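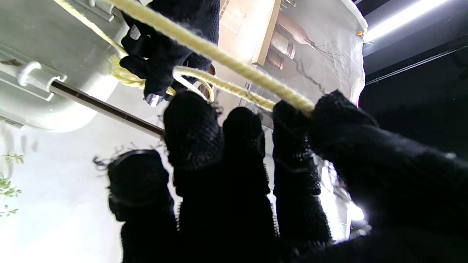 Uvel hand equipment plan and cost notes

Version of 24 November 2024

Summary

This folder holds the equipment list and the spending plan for the Uvel bench, where two gloved robot hands work with rope, rods and plastic containers. It is written for the people at Hotstead who approve the orders, and for any other group which wants to build a similar bench and needs to know what to put in the budget.

Contents

items.csv – one row for each thing we bought or want to buy
wear.csv – parts that were replaced, with the reason
quotes/ – offers from suppliers, as text files
plan.txt – the order of purchases until next September

Columns in items.csv

name: short name of the item
supplier: who sells it, or "own stock"
quantity: number of pieces in one order
state: planned, ordered, delivered or cancelled
note: free text, can be empty

Prices are without tax and without delivery. All prices are in euros.

Gloves and small parts

Knitted gloves are the item we underestimated. The first plan had 11 of them for the whole year. The present plan has 40, and we order them from Skillow in one package. Please budget gloves as a consumable and not as equipment, otherwise each new order must be approved again.
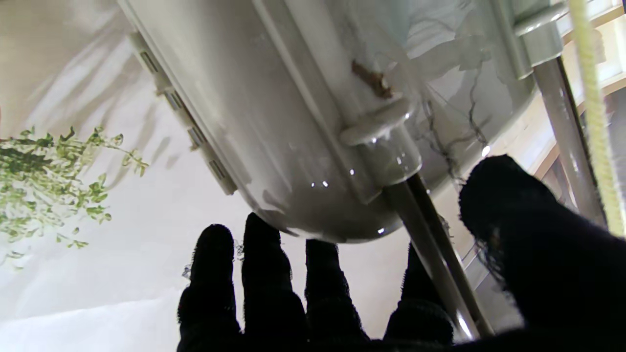
Loose fibres are recorded in wear.csv under "glove, surface". A glove with only loose fibres stays in use. When there is a hole at a fingertip we change it.

Rope is bought by length. We take 100 metres at once, which costs nearly the same as two short orders.

Larger items

Lachance gave us an offer for a second set of wrist cameras. It is valid, but we wait with the decision until the spare fingers are paid. Any single item above 500 euros needs two offers in the quotes folder. Lamps and shelves come from own stock and have price zero in the table.

Known problems

Some early rows have no supplier. The delivery cost of the first hand was entered together with its price, so this row is too high. Cancelled items are still in the file – filter by state before you add up the column.

Changes

Please send corrections as a new row with a note, and do not overwrite the old one.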